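Planitz sorting line – gallery

Pictures from the sorting line project at the Planitz shared workshop. The aim is simple: a humanoid robot stands at a set of roller conveyors, picks up small bottles and puts them in a bin. Everything gets worked out in simulation first, then copied to the real line in the back bay. The simulator is Durnora, and the arm control runs on Gandar, which I have used on two smaller builds before this one.

I started the layout in November. The first version had one straight conveyor and was finished in an evening. Adding the branches took much longer, mostly because the rails have to meet the rollers cleanly or a bottle will catch on the corner. The scene file is on its 14th revision as of 12th February.

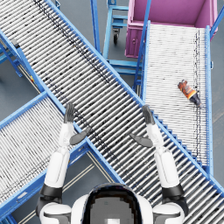 The rollers were the slow part to simulate. With every roller as its own moving body, the scene had 1428 contact pairs and ran far below real time. I changed the contact settings and got that down to 1027, and a test run now finishes while I make coffee. The roller texture is a placeholder and will stay that way for a while.

Bottles are the only test item so far. They roll in ways a box does not, and a bottle lying at an angle is harder to grip than one lying straight across. The current plan is to bring both hands down together and trap it between them – one-handed picks can wait until the fingers are tuned.

Settings, for anyone building something close to this: the physics step is 480 per second, gravity is normal, and friction on the hands is set higher than on the rollers. Lower step rates let the bottle sink into the rollers and then jump.

For the real line I have the rails and one section of used Barbieri rollers, which need cleaning and a few new bearings. The rail paint is still to be done. The next gallery will cover the frame and the leveling feet, along with the wiring for the stop button.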